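Kitchen Knives and Sharpeners: Frequently Asked Questions

Prices and models on this page are good from 1st January. We sell all of the things discussed below, including the ones we're not crazy about.

Do I need a 14- or 15-piece knife block?
Probably not. Count the pieces in most big sets and you'll find the steak knives, the shears and the block itself are all in the total. A chef's knife and a paring knife handle nearly everything in a home kitchen. If you bake a lot of bread, add a serrated one. We carry the Radstead block set for people who want one on the counter, and it's decent, but you're paying for several blades you may never pull out.

What does "never needs sharpening" mean?
On the knives we've tried, it means fine teeth along the edge. Teeth do keep tearing through food after a plain edge would have quit. They also go dull in the end, and you can't fix them at home. We don't stock any.

Is forged better than stamped?
Sometimes. A forged knife is usually heavier, and some cooks like that. Plenty of stamped knives cut just as well and cost less. The steel and the heat treatment matter more, and the box rarely says much about either one. Be suspicious of "professional grade" and "surgical steel," too. Neither phrase tells you how hard the blade is.

Does a honing rod sharpen the knife?
A smooth steel rod straightens an edge that has rolled over. It takes off very little metal, so a dull knife will still be dull when you're done. Ceramic and diamond rods do remove some metal – more than people expect, in the case of diamond.

Which sharpener should I get?
The Kerslake two-sided stone is the one we'd pick. It's 300 grit on one side and 1,000 on the other. Use the coarse side only for chips or a badly neglected edge. There's a learning curve, so start with a cheap knife.

The Clastari electric sharpener is faster and needs no skill. It also eats metal, and it won't get right up to the heel of a knife with a thick bolster. The maker says "factory sharp in seconds." We'd call it sharp enough for dinner.

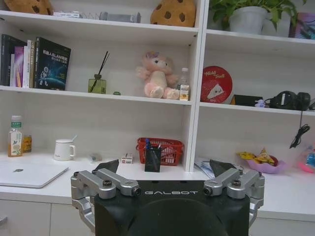
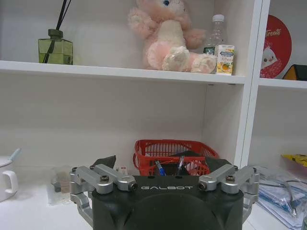
What angle should I use?
Follow the knife maker's number if there is one. The Radstead knives are ground at 21 degrees per side. Going a degree or two off won't ruin anything. Wobbling between strokes is a bigger problem than picking the wrong number, and the clip-on angle guides don't help as much as the ads say.

Will the Lever pull-through work on serrated knives?
No, whatever it says on the package. The Lever is made for straight edges, and we asked for the wording to be changed in September. It hasn't been.

Can the knives go in the dishwasher?
The Radstead label says "dishwasher safe." The blade will survive. The edge gets knocked around against other things in the rack, and the handle won't love it either. Wash them by hand and dry them right away.

What does the warranty cover?
The Radstead "lifetime" warranty covers defects in materials and workmanship. It doesn't cover dull edges, chips, rust spots or broken tips, so read it before you let it sway you. The Clastari motor is covered for 2 years. Keep your receipt for both.

Can I return a knife after I've used it?
Only if it's defective. Unused knives can come back in the original packaging, with the blade guard on.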